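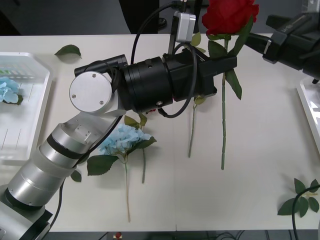

Home | Features | Work | Gadgets | Letters
Last updated July 2018

The Robot Will See to the Flowers Now

My mother could do a centerpiece while on the phone with the gas company. She'd grab a stem, frown at it, grab a different one, and by the time she'd been transferred to billing there was something on the table fit for a christening. I mention this so you'll know what the competition looks like.

I had gone to Ernton to find out whether a machine can do a chore yet. I didn't mean a factory job, where the same bolt shows up in the same spot until the end of time. I meant the stuff that fills up a day at home or in a small shop: folding, sorting, wiping, putting things where they go. Everyone in the business told me the answer was very nearly yes. They have been telling people that since I had hair.

Pejman Rezaei, who spent nine years fixing conveyor lines before he took up with robot arms, has a gentler version. "Very nearly is a big place," he told me. "You can live there your whole career."

He likes flowers as a test, and once he explains why, it's hard to look at a bouquet without feeling tired. A stem is thin. The top is heavy and the bottom isn't. Leaves stick out and grab other leaves. Pick up one rose from a pile and you may find you've picked up a friend of the rose as well. Artificial ones at least don't bruise, and they'll put up with being grabbed over and over by something with no feelings about it either way.

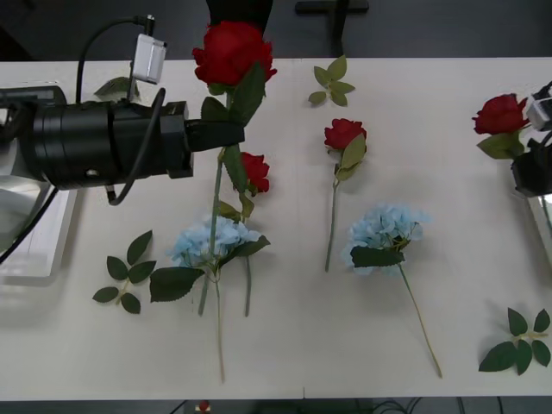 One up, plenty to go: a rose in the gripper and a hydrangea under the stems.

Then there is the matter of where to grab. You and I take a stem wherever our hand lands and fix it later with a little roll of the fingers. A gripper with two blunt jaws doesn't do a little roll of the fingers. If it takes hold at a bad angle, it mostly has to put the thing down and try again, or hand it over to the other arm, and a handover is its own small opera.

I asked Pejman what a florist would make of it. He said he'd asked one. Over in Vaher there's a shop called Nulletti that does weddings and funerals, and the owner told him she would gladly take a robot that swept up leaves. The arranging she likes. It's the floor she hates.

That conversation ought to be printed on a card and given to everyone who builds these things. The chores we'd pay to be rid of are the dull, low, awkward ones, and they're as hard as the pretty ones, sometimes harder. A loose sprig on a table is flat, light and shaped like nothing in particular. Sweeping it up is easy if you have a broom and a shoulder.

The money people are hopeful anyway. A salesman from Volten, which makes a shirt folder the size of a chest freezer, told me it takes 3 minutes a shirt and costs $1,198, and that 7 out of a load of shirts came out "retail ready" when he tried it at home. He didn't say how big the load was. I have folded shirts for free in front of the television for years, and I'd call my own results "drawer ready." 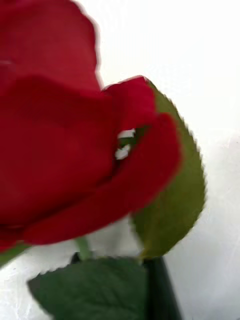

FEATURES DESK / HOME & WORK

Seeing is the other half of the trouble. Get a camera close enough to guide a gripper and a rose stops being a rose. It's a wall of red with a leaf behind it, and blurry if anything is moving. People have the same problem when they hold a menu to their nose, but we remember what we were looking at a second ago, and we've handled a few thousand stems, forks and socks by the age of five.

Pejman thinks the machines will get their few thousand too, in time. He won't give a year. In June he told his brother-in-law two, and has regretted it at every dinner.

So, can they do the chores? Some of them, slowly, on a good table with the rest of the house kept well out of it. I'd trust one with a rose that isn't real. When I got home my own kitchen counter had mail on it, half an onion, and a vase that had needed fresh water for longer than I'll admit in print. I changed the water and left the mail for the future.

212 shares | 38 comments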